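What Happens at a Robot Open Day?

Published February 3, 2023

Every July, a robot workshop called Skiladden opens its doors to families. It is in the town of Worance, next to the bus station. On most days only the people who work there can go in. On the open day, anyone can watch the robots practice.

The robots at Skiladden do not build cars or explore planets. They are learning to handle laundry.

Why is laundry hard for a robot?

A box is easy for a robot to pick up. It has flat sides and corners, and it stays the same shape when it is lifted. Clothes are different. A shirt can be flat, twisted, inside out or rolled into a ball. Every time it moves, it has a new shape. The robot has to look again and work out which part is the sleeve and which part is the collar.

Pants are tricky too. Denim is thick and stiff, and one leg can hide under the other.

The robot that visitors see first is called Helier. It has 2 arms. People use one hand to hold a shirt and the other to hold a hanger, and Helier works in the same way.

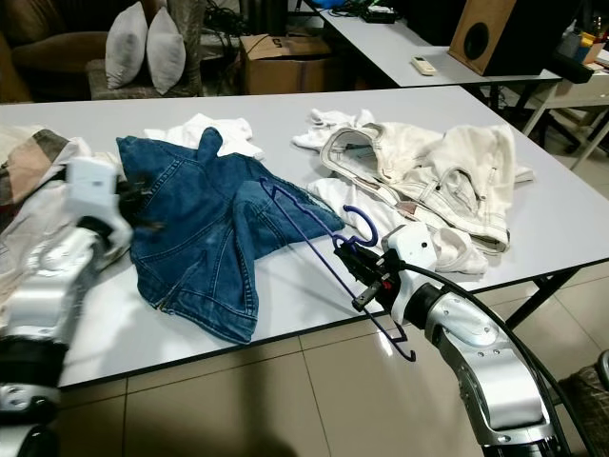

Helier does not have fingers like yours. At the end of an arm there is a gripper. A gripper opens and closes, a bit like a clothespin. It can hold something thin and hard, such as a hanger, and it can also pinch cloth. If it pinches too softly, the cloth slips out. If it pinches in the wrong place, it may pick up two things at once.

How does a robot know where the cloth is?

Helier uses cameras. One looks down at the table, so the robot can find the whole pile. Another kind of camera is fixed close to the gripper. It sees only a small area, but it sees it from very near. This helps the robot line up its fingers with a fold or an edge.

Stripes and bright colors can help. When stripes bend, the computer gets a clue about how the cloth is folded. Plain white clothes lying on a white table are much harder to tell apart.
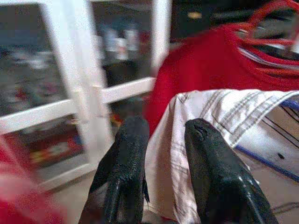 The gripper's two black fingers at a striped cloth, with red fabric behind it.

What can you do at the open day?

Each demonstration lasts 15 minutes. You stand behind a yellow line on the floor and watch. Robot arms are strong and cannot always tell when a person is near, so the line is there to keep everyone safe. The people running the robot stay beside the stop button the whole time.

Afterward there is a game called Beat the Gripper. You put on stiff mittens and try to hang up a shirt. At the last open day, 37 children tried it. Most of them dropped the shirt at least once.

You can also visit the Gashi room, where old robot parts are laid out for you to pick up and look at. The motors are heavier than you might expect.

Try it at home

Drop a T-shirt on a table without looking. Now use one finger and a thumb on each hand to lay it flat. Count how many times you have to let go and grab again.

Words to know

Gripper: the part of a robot that holds things.
Joint: a place where a robot arm can bend or turn.
Demonstration: showing people how something works.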